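Drondstead Sound Room: the mic kits, sorted (mostly)

Home | Gallery | Bookings | Kit list | Contact

Quick page, will tidy later. People keep asking what's in the mic kits and what the foam bits are for and how come the stands are never where they were. So this is the gallery page for that, words first, mic setup picture further down. Captions short. Typing this between two bookings so forgive the spelling.

Posted by Wycliffe, March, gallery section. Kits put together by Meriem Tazi and me. Labels by Abdelkrim Fahmy, who has the neat handwriting but printed them anyway.

Why we redid them

Old system was one big crate. Everything in the crate. Stands at the bottom, cables on top of the stands, foam covers squashed under whatever got thrown in last. Fine when it was only us. Then the Podora reading group started coming in to record, then the school, then Kalevi's history interviews, and every session began with twenty minutes of digging. Not a great look when someone's grandmother is sat there waiting with her coat on.

So. New system. Each kit is a mic, a foam cover, a stand, a cable and a label. If the label's missing the kit's not finished. That's it really.

The foam

Most asked about. Slides over the head of the mic, takes the edge off p's and b's and the whoosh when someone laughs straight into it. Put it on before the mic goes on the stand, much easier. Push it down til it stops. Don't stretch it over sideways, that's how the last lot tore.

Different colors so you can tell people apart at the table. "You're on beige" is a lot quicker than "you're on input two, no the other one." Meriem's idea, I was against it, I was wrong.

Washing: lukewarm water, drop of dish soap, squeeze, don't wring. Leave overnight on a towel. Not the radiator!! We lost a nice one to the radiator.

The stands

Black desk stands, round heavy base, thin pole. Nothing fancy. We looked at the folding tripod ones (Akyol do a cheap one) and they're ok for travel but on a smooth table they walk. Somebody bumps the table and the whole thing skates off. The round base stays put.

Two things with these. First, the base unscrews itself if you always twist the mic the same way to adjust it. So hold the pole with one hand, turn with the other. Second, they're heavier than they look and they will crack a tile. Carry by the base, please, not by the pole with the base swinging about underneath.

Driss Mahrous stuck felt on the bottom of his. Works nicely, less thump coming through when people tap the table. Might do the rest if the felt turns up, it was supposed to come with the Stirnia order and didn't.

Cables

Over-under coil. If you don't know it ask Kalevi, he'll show you, he'll show you even if you do know it. Velcro tie at the plug end. No knots, no wrapping round your elbow. Long one for the hallway is 28 feet and lives on its own hook, not in a kit.

Dead cables: knot in the end, leave on my desk. The only time a knot is allowed.

Labels and cards

Abdelkrim did a batch of little printed ones. Kit number one side, what's inside on the other. He did 84 of them, which is plenty, considering. They're meant to stay in a clear bag until they go on a kit. If you find one loose on the floor it goes back in the bag, doesnt matter which kit it came off, we'll work it out.

Order of setting up

Not a rule, just what works for us.

Clear the table. Cups off, phones off, paper off if it rustles.
Stands out first, spread them, roughly where people will sit.
Mics on, foam already on them.
Cables last, run off the back so no sleeves catch.
Label bag somewhere you can see it.
Sit down in each chair and say something at each mic. Anything. Kalevi does the shipping forecast.

A hand's width from the mouth is a good start, then back off if they're loud. Kids are always loud for the first minute and then you can't hear them at all. Bring the mic in, don't tell them to speak up, it only makes them go quieter.

And the mic goes a bit to the side of the mouth, not dead in front. People hate staring down a blob of foam while they're trying to remember their wedding.

Putting it away

Where it all goes wrong, every time. Everyone's tired, someone's got a bus. Same order backward is fine: cables, then mics, then stands. Foam stays on the mic. We used to take it off and that's when they vanished, there's still a grey one somewhere in this building.

Wipe the stand base if it's been near the tea. Kit onto the shelf with the label facing out. Sign the sheet. If a thing's broken write WHAT is broken, "mic bad" doesn't help me at nine at night.

Mics on the table 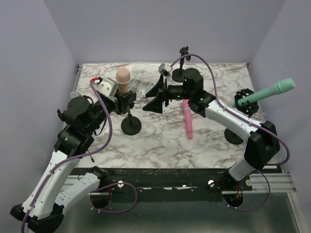

Three mics and three black stands on the marble-pattern top. Beige foam one upright on its stand toward the back left, clear bag of little printed cards or labels near the back center.

The table top, before anyone asks again

Looks lovely, white and gray. Bit of a pain for sound, any hard flat surface is, you get the voice once from the mouth and again off the table. For a proper interview throw a cloth over it. We've got the green tablecloth in the drawer, and a blanket if the cloth is in the wash. For sorting kit leave it bare, small stuff shows up better on a plain top.

Borrowing a kit

Members can take one out for up to 4 nights. Deposit is 40, cash or card, comes back to you when the kit does, with its foam and its label. We're not strict about an evening here or there but tell us, don't just turn up the week after looking sheepish.

You need to bring your own recorder, or a laptop with the right box. Kits don't include one. Kalevi has a page on recorders somewhere, I'll link it when I find it.

Groups: if you need every kit at once, ask early. The reading group books most evenings in March and they do like all of it, even when there's only two of them reading.

Still to do

Felt for the rest of the bases.
A proper box with dividers, Meriem has drawn one on the back of an envelope and it's good, just needs someone with a saw.
Spare foam covers. Any color except another beige, or we're back to "no the other one".
Find out why the hallway cable crackles. Could be the plug, could be the hallway.
Replace the sign that says MIC'S. I know. I've seen it.

More in this gallery

Hanging the curtains in the small booth
The shelf, before and after
Headphones: pads, splitters, the odd ones out
Driss and the great fuse hunt

Questions to the desk, afternoons are best, or leave a note under the keyboard. If you've got the grey foam cover at home just drop it through the letterbox, no questions asked.

Wycliffe Kariuki, Drondstead Sound Room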